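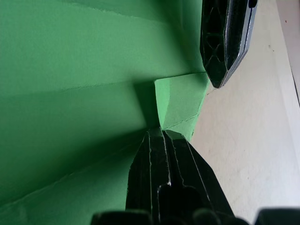
Tuesday, 10.40

Glue trial, continued. Simão wants to switch the box repairs over to the Hiltitz wheat starch because the supplier told him it dries flatter than what we use now. I have my doubts. The supplier also told us the last lot would keep for a year in the cupboard, and it grew fur by March.

Made up the Hiltitz paste at the strength on the packet, then a second batch thinner, as Nouhaila does it. Packet strength is hopeless. It drags under the brush and leaves ridges at the end of each stroke. Thinner batch goes on well enough. Our usual Mulcahy paste was made up fresh alongside so that it wasn't being judged on yesterday's dregs.

Test strips cut from the offcuts drawer, all with the grain running the long way, pasted in pairs, pressed under the same board. Simão's strips from last week had the grain going every which way, so I am leaving them out of this altogether. You can make any paste look good or bad like that.

14.15

First strips out. Peeled by hand.
Mulcahy: paper tears before the join gives, all 3 strips.
Hiltitz, thin: tears on 2, third one came apart clean at one corner. Could be a missed patch with the brush. I'd like to blame the brush but I don't know that.
Hiltitz, packet strength: holds, but the strip has cockled and won't lie down.

So much for drying flatter. The thin batch is a little flatter than Mulcahy, I'll give it that, though I had to hold both against the window to be sure, and I knew which was which when I looked. Adel should do the looking next time, with the labels on the back.

Abdelilah asked about cost. The quote is 1,389 for the year's order, delivery included. I can't see where the saving comes from unless we really do use less of it, and the only evidence for that is a leaflet.

15.30

Nouhaila thinks the press time is too short for either paste and that I'm comparing two half-dry joins. Fair point. She leaves hers overnight — I have always taken them out after lunch because that's when I want the press back. Second set now under the board, same three mixes, to stay there until morning.

Still to do:
Repeat on the heavier Furnalwood card, which is what the box corners are made of anyway.
Ask Abdelghani if the old humidity readings for the store are still kept anywhere.
Keep a jar of each paste, lids on, no preservative, and see which goes off first.
Don't order anything yet. Simão has been told.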